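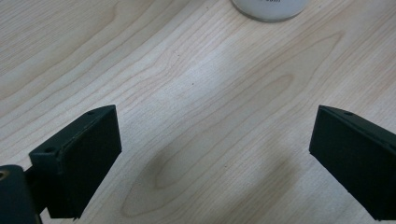

# Posach table, blond finish: a review after a month of meals

I did not want this table. I wanted the old one sanded, and I was outvoted by Nandini Bangera, who shares the apartment and most of the cooking, and who had already measured the alcove. So read what follows knowing that I went in looking for faults.

The Posach is a plain table for four, sold flat in one long box. We paid 333 dollars for it at Droller, delivery included, after a coupon that took off 20. It came in June. I'm writing this on Jul 19, 2023, so it has had some use but not years of it, and anyone who tells you how a table will age after a few weeks is guessing.

## The top

People buy this table for the top, and the listing leans hard on it. "Every surface unique," it says, which is what every seller of anything with wood grain says. I was ready to be annoyed.

The grain is good. It's a pale blond color with slightly darker tan lines, and on ours they run on a long slant, tight together in some places and wide apart in others. There's one big stretched-out loop with a smaller, browner oval sitting inside it. Nandini loves the loop. I thought it was a stain the first night and went at it with a cloth, so that tells you how much attention I pay to wood.

What I can't tell you is what kind of wood it is. It looks like maple, or maybe birch. The box said "light hardwood finish," which could mean nearly anything, and the person I reached at Droller read the same three words back to me. For this price I'd like the species printed somewhere. A coffee shop will tell you which hillside the beans grew on.

## The shine

The finish is smooth with a slight gloss. The listing calls it matte. It isn't matte. Under our ceiling light the far part of the top goes pale and you lose a good bit of the grain, the same grain you paid for. In the morning, with only the window, it looks much better.

If your table sits right under a bright lamp, go and see one in a store first. Droller had one on the floor, but it was under a row of spotlights with a bowl of fake lemons on it, and I learned nothing from that.

A pale top also shows every crumb. Pepper, coffee grounds, a bit of mustard seed that got away from the pan: they all stand out as little dark specks. I wipe this table more than I ever wiped the old brown one. Nandini says the old one was just as dirty and hid it. Fine, but I liked it that way.

## Putting it together

The instructions promise 20 minutes. It took Nandini and me an hour and a half, part of it spent hunting for a washer.

- The legs go on with 6 bolts a side, and the holes on one side were tight enough that I had to back everything out and start over.
- The hex key in the bag is soft. Use your own if you have one.
- Do it upside down on a blanket. The instructions show it being done on bare floor, and I would not.
- Tighten again after a week. Ours had loosened at one corner.

The table doesn't rock now. It did at first, and I was halfway through a return form before Nithin Gowda from downstairs came up, pushed on a corner, and pointed out that our floor is the problem. A folded piece of cardboard fixed it. I left the complaint out of my score, a little reluctantly.

## Water, heat and the rest

The listing says "wipes clean," and so far that's been true. Turmeric worried me most. A spoon of dal went down on the second evening and sat there through the end of dinner, and it left a faint yellow patch that took two rounds of dish soap. It's gone now – I have checked it in daylight, several times.

A glass left overnight made a ring that was gone by lunch. I haven't put a hot pan straight on it and don't plan to. The care card says to use a mat under hot dishes, then on the back it says the surface "resists everyday heat," and I don't know which side of the card to believe. We use mats.

Scratches are harder to judge. There are a few fine ones where I slide my laptop in and out, and you only find them by tilting your head toward the window. My brother-in-law, Sivaprasad Subramaniam, has the same table and two small children, and his has a fork mark he describes as deep. He also says he'd buy it again, so take that how you like.

## Compared with the others

We looked at two more before this one. The Lamer was cheaper and felt hollow when I knocked on it, and the pattern on the top repeated itself from one end to the other. Once I'd seen it I couldn't stop seeing it. The Arumugam was lovely, heavy, properly labeled, and the store wanted 4000 for it with the chairs. I sat there for a while anyway.

The Posach lands much closer to the Lamer in price, and on looks I'd put it nearer the Arumugam, at least from across the room. Up close the edges give it away a little. They're sanded well enough along the long sides and feel sharper at the corners, and I went over mine with fine paper before I caught a hip on one.

## Would I pay for it again?

At 333, yes, with some grumbling. At the full price I'd wait for a coupon. I'm taking off a star for the word "matte" and the missing wood name, and half a star for the hex key.

Three and a half out of five. Nandini wants it noted that she gives it five.

**Update:** Droller wrote back about the finish. They say "matte" is the maker's wording and they'll pass my note along. They also offered me a discount on a bench, which I haven't answered.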